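## What the software folks have been up to this May

If you have walked past our end of the building lately and wondered why we all look so pleased and so tired, the short answer is that the new Dendbridge planner is finally running on the arm all day long, and it has been a lovely, maddening month getting it there. I promised a proper update in the last newsletter and then only managed a paragraph, so please settle in, because I am going to make up for it now.

For those who missed the earlier installments, Dendbridge is the piece of code that sits between the camera side of things (Clukura, which Jiahui Xiao looks after with great patience) and the low-level controller that moves the joints. Clukura says where it thinks the connector is and which way it is facing, and Dendbridge works out how to get there without folding the arm into a pretzel. With stiff parts this was already going quite well by the end of winter. Wire harnesses are another story! A harness has a connector at one end, which behaves like a good solid object, and then a whole family of loose wires that go wherever they please.

Our old planner treated everything below the connector as if it weren't there, and so it would happily choose a path that swept the wires across the fixture. Tharindu Liyanage spent a good part of the spring on a fix, and I think it is a very nice one. The planner now draws a soft envelope under the gripper, a sort of loose skirt the length of the hanging wires, and any path that drags the skirt through something solid gets a penalty. It doesn't forbid the path, mind you - we tried that first, and the planner gave up so often that Osaze Lawal started keeping a tea mug beside the restart button. With the penalty it will accept a light brush when there is no better way around.

We replayed 3,151 logged grasps through the new version before letting it near the real hardware, and it failed to find a path in 43 of them. Most of those come down to one tight wrist turn, where the arm wants to swing the long way and runs into its own joint limit. Tharindu has a branch that tries a regrasp in that case, and I am hopeful it will be merged before the next newsletter. Planning time has gone up a little, to roughly 3 seconds on the worst cases, and we would dearly like that back. 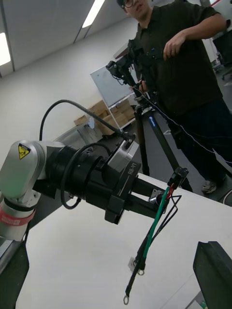 Ruwan Barua wrote in after reading a draft of this piece to say that the envelope is a fine idea but he would make its length a live value from perception, as one fixed number per part is bound to be too long for half the motions and too short for the rest. He also asked whether the penalty could be logged along with each path, so that we can look back and see which brushes were accepted. I think he is right on both counts. The logging went in yesterday afternoon (it was four lines, and I am a bit ashamed it wasn't there from the start), and the live length is now on Jiahui's list.

One small housekeeping note before I let you go. If you use the Lustaleck viewer to look at replays, please pull the latest version, as the older one doesn't know about the envelope and will draw the path without it. Waltraud Wallner has updated the setup page and is happy to help anyone whose install misbehaves - mornings are best.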